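Escobedo open day, suturing robot demo

ncuevas
Went to the Escobedo open day on 11 February 2022. The Stitach demo was the one I came for. 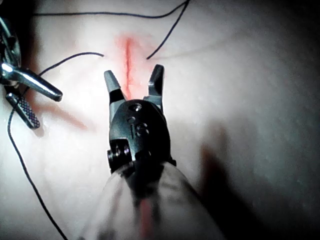

They ran it on a practice pad with black thread. Staff said it was on its own for 4 stitches, then a person took over.

josen_fan
Was it the whole stitch, knots too?

ncuevas
They said knots too. I left before the end.

padtester
A pad doesn't bleed or move. I wouldn't read much into it.

ncuevas
Disagree. You have to start on something. Next one is in June.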